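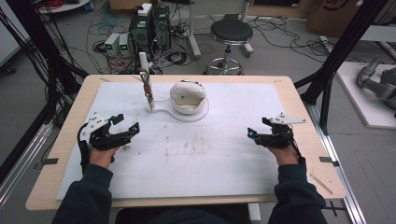 The board on the table, with the white holder near the back.

Slept badly, up before 7. Rain again, which is usual for Zudholm in June. I wanted to wipe the foam board this morning but the marks in the middle don't come off with water, so I left them. It's still flat and it covers most of the table.

The thin red tool stays clipped on the tall stand for now. I like having the round part of the holder next to it, with the white shell on top.

Lunch at 2, leftover soup. Walked to Pasley for bread and stamps. Three letters to answer, two of them overdue. Must also buy sponges. Bed early.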